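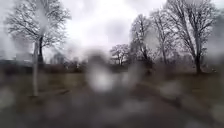

Water droplets over the camera's view of a path, grass and bare trees.

Lulalgate Path Robot: Camera Care in Wet Weather
Frequently asked questions for site staff, Grirnemville and Stutville
Last updated May 11, 2026

Should the robot be stopped when there is water on the lens cover?
Yes, if the edges of the path cannot be made out on the operator's screen. Bring the robot to a halt by remote control, apply the wheel lock and attend to the cover on foot.

How is the cover cleaned?
Lift off large drops with the corner of a dry Gasser cloth, then wipe outwards from the centre. Use 2 cloths, one for water and one for finishing. Paper towels must not be used. Wait 60 seconds before checking the picture again.

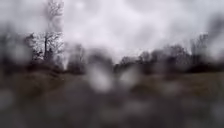
Pale blotches of water across a view of open grass and trees.

What if the picture is still blurred after wiping?
Remove the cover and look at its inner face. Moisture there points to a worn seal, and the seal must be replaced before the robot goes out again. Do not tighten the 3 cover screws further in the hope of closing a gap.
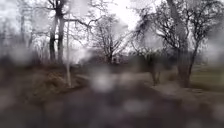 Spare seals are held at the Stutville depot and should be requested on the ordinary parts form. Enter the old seal in the robot's log on the day it is removed.

May the water-repellent coating be renewed on site?
No. Coating is carried out at Grirnemville only, each December. Covers sent at other times will be returned untreated.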